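Why Do We Put Mats on Tables?

From the Golach Children's Library "Everyday Things" pages

You have probably eaten dinner on a mat, or painted on one at school. Grown-ups put mats on kitchen tables, desks and workbenches. A mat is a very simple thing. It is flat, it doesn't move, and it just lies there. So what is it doing?

A mat has a few jobs, and most of them are easy to test at home.

Job one: keeping the table clean and smooth

A tabletop gets a lot of wear. Pencils leave marks. Glue drips. The bottom of a bowl can have a rough ring on it that scratches when someone pushes the bowl across. After one small scratch you can't see much. After 1,000 small scratches the table looks dull.

A mat gets the scratches first. When it is worn out you can replace it, and a new mat costs a lot less than a new table. At Madura Elementary the art tables have had the same tops for 30 years, and the mats on them are changed every September.

Job two: stopping things from sliding

Put a plastic cup on a smooth table and give it a little push. It slides. Now put the same cup on a rubber mat and push it just as hard. It probably slides a shorter way, or it may not slide at all.

The word for this is friction. Friction is a force between two things that touch. It pushes against sliding. Smooth, hard things often have only a little friction between them. Soft or bumpy things often have more.

Many mats have a texture, which means the surface has tiny bumps, lines or threads. Run a fingertip over one and you can feel them. Some mats are bumpy on the bottom too, so the mat stays where it is when you lean on it.

Job three: making things easier to see

Picture a white button on a white table. It is hard to find! On a dark mat the same button shows up right away. The difference between a light thing and a dark thing is called contrast.

People who sort beads, fix watches or build models often choose a mat in a color that is very different from the parts they are using. If the parts are dark, a pale mat works better.

The table and the mat can be a contrast too. With a dark mat on a light table, it is easy to see where the work space stops.

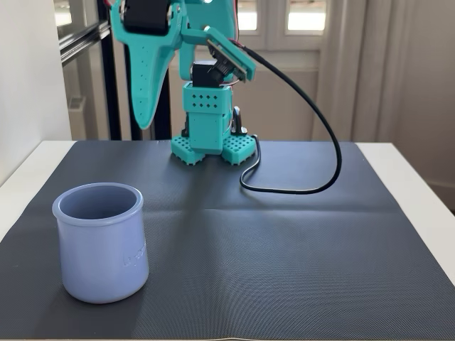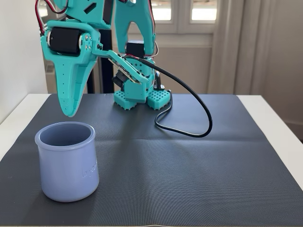 A white table with a dark gray mat. The mat has a texture.

What are mats made of?

Lots of things. Cloth mats are woven from threads that go over and under each other. They can be washed, but a spill soaks through them. Cork mats are made from the bark of the cork oak tree, and they are good under hot dishes. Rubber and silicone mats bend easily and grip well. Felt mats are soft and quiet – a fork dropped on felt hardly makes a sound. There are bamboo mats as well, made of thin strips tied side by side so they can roll up.

In the town of Dralov there used to be a workshop that wove table mats from river reeds. It took one person a whole day to make 3 of them. The Rajan Museum has a set of 120 in its collection, and some have patterns of fish.

Try it: the sliding test

You will need:
A tray
A coin, an eraser and a plastic bottle cap
A cloth mat and a rubber mat, if you have them
A few books

Put the coin, the eraser and the bottle cap in a row at one end of the tray. Lift that end slowly. Watch which thing slides first, and slip books under the tray to hold it at that height. Write down how many books you used.

Now lay the cloth mat on the tray and do it again. Hold the top edge of the mat so it can't slip. Then try the rubber mat.

Did you need more books with a mat? Did the same thing slide first each time? Your answers may be different from a friend's, because trays and mats are not all the same.

Looking after a mat

Shake off crumbs outside or over the trash can. Wipe rubber mats with a damp cloth and let them dry flat. If you roll up a mat while it is still wet, it can start to smell. Ask a grown-up before you put any mat in the washing machine or under something hot.

Words to know

Contrast – how different a light thing looks from a dark thing
Friction – a force that pushes against sliding
Texture – how a surface feels when you touch it
Woven – made from threads that cross over and under

Page last checked January 2020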